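Notes > Home network > DNS

I moved the resolver off the router and onto Owen, the small server in the closet. Cached lookups went from 80 ms to 3 ms.

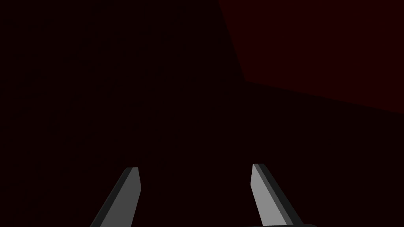
The blocklist is short, 321 entries, and reloads at boot. Logs rotate after 9 days. Mared Ifans suggested a second resolver, so Nornine now runs the same config on a separate power strip.
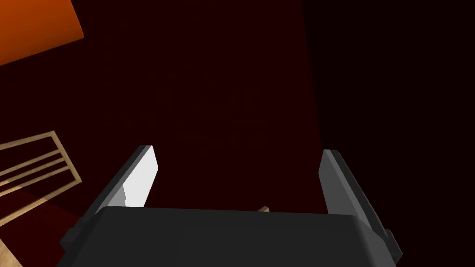
What happens if both go down? Clients fall back to the router, which forwards everything unfiltered.

I still need to fix the reverse zone.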